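**Derano** is the brand name of a delayed-release tablet for acid reflux, sold by the drug maker Carbone through its established brands division. The active ingredient lost patent protection years before Derano reached its present form, and cheaper generic versions are sold in every market where the brand is available. Carbone describes the product as a "trusted heritage medicine." Critics of the division describe it as an old drug with a new box, and the published record gives them a good deal to work with.

## Background

Derano was first sold by Lilundale, a regional manufacturer with a single plant at Plandport. Carbone bought Lilundale mainly for its sales network, and the reflux tablet came along with a list of cough syrups, vitamin drops and skin creams. Most of that list was dropped within 2 years. Derano was kept, repackaged and raised in price.

The company has said that the tablet was also "reformulated for modern patients." Filings show a change of coating and the removal of one dye. No change was made to the dose or to the active ingredient, and the approved uses stayed the same.

## Claims and evidence

Carbone's main claim is that Derano gives steadier relief overnight than generic tablets of the same strength. The claim rests on one company-funded study of 436 adults, who took either Derano or an unbranded comparison tablet for 12 weeks. Patients kept a diary of night-time symptoms. Those on Derano reported fewer bad nights, but the difference was small, and the study was not blinded: the patients knew which tablet they had been given.

Tiziana Galli, a pharmacist who reviewed the study for a hospital buying group, wrote that it "measures how people feel about a brand name as much as how they feel about a tablet." She also pointed out that the comparison product was never identified in the paper, so the result cannot be checked against any generic a patient could buy.
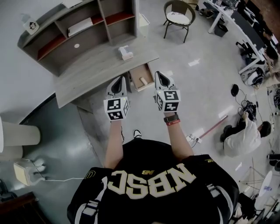

Carbone has promoted Derano heavily to people who exercise, a group that often reports reflux during training. The "Move Freely" campaign, launched in February, placed the brand at amateur basketball leagues and running clubs and offered an app that logged symptoms next to activity data. The app takes readings from a smartwatch, the ordinary black kind worn on the forearm or wrist by anyone in a sports jersey, and turns them into a daily "comfort score." How the score is worked out has not been published. A watch can record heart rate and movement, but it has no means of measuring stomach acid, and the app's own terms of use say that the score "is not intended to reflect a medical condition." The advertisements do not repeat that line.

## Sales and pricing

Established brands are attractive to drug makers for plain reasons. Research costs are low, the safety record is long, and in countries where patients pay for their own medicine a familiar name can support a high price. Derano fits the pattern. A pack of 60 tablets costs well above the generic price in most places where both are stocked, and Carbone does not report sales of the tablet separately, so the profit on it is a matter of guesswork.

Dario Guerra, an analyst who follows the company, has questioned how long the division can keep growing this way. In a note dated October 31, 2024, he argued that nearly all of its recent growth came from price increases, with the number of packs sold close to flat. Management replied that volume was "stable" and that patients were "choosing quality." It gave no figures for either statement.

The company also cites supply as a point in the brand's favor, saying that its own plant makes Derano less prone to shortages. The Plandport plant does press and package the tablets, but the active ingredient is bought from outside suppliers. Carbone has declined to say whether these suppliers also serve generic makers.

## Safety

Side effects are those known for the drug class, mostly headache, stomach pain and loose stools. Long-term use calls for a doctor's review, as it does with the generic versions. Early packaging under Carbone used the phrase "gentle by design." The phrase was removed at the next label revision, and the company has not commented on the change.

## See also

- Branded generics
- Delayed-release tablets
- Drug price regulation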